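Skedance Home Forum > Kitchen > Storing cooking oil

pattinasarany
3 Feb 2020
I buy olive oil in the big tins now and decant it into a smaller bottle for the counter. My last batch went stale before I got to the end of it. How much do you all keep out at one time?

helenine
500 ml, no more. The tin goes in the basement with the cap on tight. I use up the counter bottle in nine days or so and wash it before I refill.

arnitz9
I keep 1000 ml out and never had a problem. Washing it every time is overkill. Just top it up.

helenine
Topping up is how you get that crayon smell. The old oil at the bottom spoils the new.
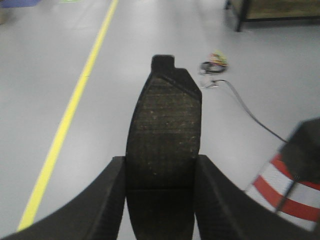
pattinasarany
Does it matter if the bottle is clear or dark?

helenine
Dark is better if it sits out, since light ages the oil. Clear is fine inside a cupboard.

arnitz9
Mine is clear and sits next to the stove. Tastes the same to me.

400grit
Next to the stove is the worst spot in the kitchen - heat does more harm than light in my experience. I moved mine to the pantry last May and the oil keeps a lot longer.

arnitz9
I cook every day so it doesn't have time to go bad. Different if you only use it for salad.

pattinasarany
Mostly salad here. I'll go with the smaller bottle and wash it between fills.

helenine
Let it dry all the way before you pour. Overnight, upside down on a rack.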